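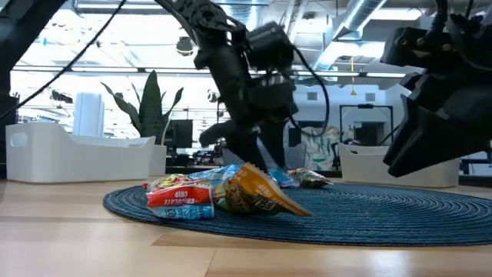
# Snack bags all over the rug: where do you lot keep yours?

**Ebony Goodwin**

Right, I need some help from people with tidier houses than mine. We buy those little individual bags of crisps and cookies for lunchboxes and for my partner's shifts, and they have taken over. They used to live in the kitchen in the big outer bag they came in, but the outer bag splits the minute anyone puts a hand in it, and after that it's a free-for-all.

So they've migrated. The usual landing place is the round blue rug in the living room, the woven one, because that's where everyone sits down and tips things out to choose. The red chocolate chip ones sit on the pile with the yellow and brown bag and a couple of blue ones, and then there's always a little one that has wandered off on its own towards the far side. I pick the lot up, put them on the worktop, and by tea time they're back on the floor.

What I've tried so far:

- A mixing bowl on the side. Looked nice for an afternoon. Then I needed the bowl.
- The bottom drawer. The bags puff up and the drawer won't shut, and one popped when I leaned on it.
- A shoebox. Too shallow, and the dog thinks it's hers.

Our kitchen is tiny (I'm in a flat in Nultton, if you know them you'll know) and I have exactly one spare shelf, 36 cm deep and quite high up. I don't want to spend a fortune. I'd also love to know how to get crumbs out of a woven rug, as the hoover seems to just push them further in.

Any ideas? Please don't say "stop buying snacks", my mum has already covered that one!

---

**Rhys Pearce**

get a basket

---

**Jarrah Prendergast**

Ooh, I've had this exact problem, three kids and a cupboard the size of a suitcase, so here's what we ended up doing.

First of all, file them. I know that sounds daft, but stand the bags upright in a deepish box, all facing the same way, like records in a record shop. You get loads more in than you do with a heap and you can flick through to see what's left without tipping the whole lot out. I think the tipping out is your real trouble, to be fair. If people can't see the one they want, they'll empty everything on the nearest soft surface, and yours is a rug.

I use a plain plastic tub with a handle cut into the front, so you can pull it down off a high shelf without it landing on your head. Measure before you buy. I came home with one that was 40 cm deep for a shelf that wasn't, and it stuck out over the edge for months until I admitted defeat and gave it to my sister for her wool. With your 36 cm shelf I'd look for something a bit shorter so there's room for your fingers behind it.

A few other bits that helped us:

1. Put the big bags at the back and the small ones at the front. The small ones vanish otherwise and you find them at Christmas.
2. Keep sweet and savoury apart with a bit of cardboard cut from a cereal box. Ours has been in there since July and it's only slightly chewed.
3. Only fill the tub with 5 days' worth. Everything else stays somewhere boring. We use the top of the wardrobe.
4. Don't squash them to save space. Crisps go to dust and then nobody will eat that bag, it just gets passed round the tub for weeks.

If you want to keep the rug as the choosing spot, which does sound quite cosy, get a big tray and put that down first. Everything goes on the tray and the tray goes back to the kitchen. My lot moaned for two days and then forgot it was ever different.

For the crumbs: take the rug outside, hang it face down over a fence or a balcony rail (check who's underneath!) and whack the back of it. A wooden spoon will do. Then hoover the back before you turn it over and do the front, going along the weave with the brush bit off. If it's got grease on it from a crisp that's been trodden in, shake bicarb over the spot, leave it an hour and hoover that up too. Try it on a corner first in case the colour's funny about it.

---

**Shayne Henare**

Agree with Jarrah on the upright thing but I'd go one further and skip the shelf altogether. Over-door shoe organiser, the cloth kind with pockets. One or two bags per pocket, hang it inside a cupboard door or on the back of the kitchen door, and the kids can reach their own row. Mine has been up since we moved to Wihongi and hasn't budged.

The only snag is the larger bags, which poke out of the top a bit. I fold the seam over and wedge them in.

Also check the dates while you've got everything out on the floor. I found a packet at the bottom of ours that was older than the cat.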